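3.2 Clearing the table

The second part of the study looked at how people put away a mixed lot of household things when they are given no instructions beyond "clear the table". Earlier work in the Revedik series used matched sets, such as cups with cups, and so said little about odd items. We chose things that differ in size, softness and weight, because these are the things people hesitate over at home.
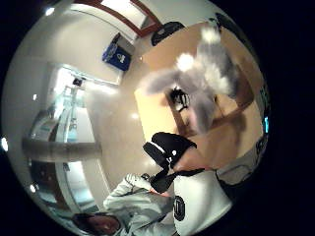

Soft items were handled differently from firm ones. People tended to gather them up whole and put them down last, on top of whatever was already packed. Au (the pilot study led by King-fai Au) reported the same habit for bedding and winter clothes.

We use cookies to remember your settings. Accept | Manage choices

Firm items went in a less settled order. Each session lasted up to 12 minutes, and most of the pauses came when a light, upright thing had to share space with something blocky. Boxes were often left open until the end, even when there was no more to go in them. We return to this in Section 4.

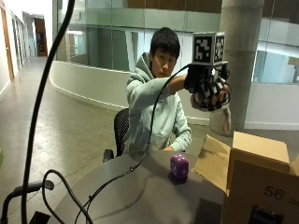

Figure 3. A white cylindrical item held over the table, with a purple foam die and cardboard boxes.

Across the 60 sessions we logged 3,057 moves. A move was counted from the moment an item left the table until it was let go, and items put back on the table were logged separately.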